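Gutthorpe's old library is getting its reading room back

I walked past the old library on Mill Street this morning and the doors were propped open, which I haven't seen in years! So of course I went in. The reading room is opening again in May, and if you grew up in Gutthorpe like I did, you'll know why I stood there grinning like a fool.

The town closed the room when the roof started leaking, and the books went off to a storage unit out by the highway. I figured we'd never see them again. But Ulla Lahtinen, who runs the branch now, told me 963 of them are coming home, mostly local history and a whole lot of old paperback mysteries (my grandmother probably read every one of those twice).

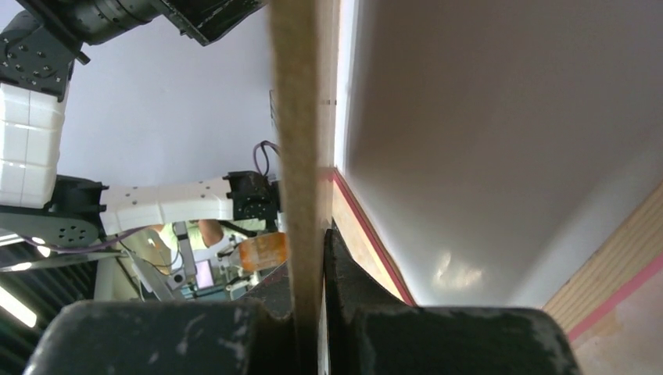 So do you need a library card to use the room? Anyone can walk in and read for free, and you only need a card if you want to take something home with you.

Cards are free for people who live in town, and it's 40 dollars a year for everybody else. Ulla says you can sign up at the front desk with a piece of mail that has your address on it. My sister lives just over the county line and has already complained to me about the 40 dollars, so consider that complaint passed along.

The room will be open from 10 in the morning until 7 at night, and there's going to be a story hour for little kids at 11. Tarmo Navickas is doing the first few - he taught second grade here for ages and does a very good bear voice. There's also talk of a Magyar conversation group in the evenings, if enough people put their names down. I put mine down, and I don't speak a word of it.

One thing still up in the air is parking. The lot behind the building is shared with Flillow, the fabric store, and they need it until they close at 5. Until that gets worked out, your best bet is the street, or the church lot if you don't mind the hill.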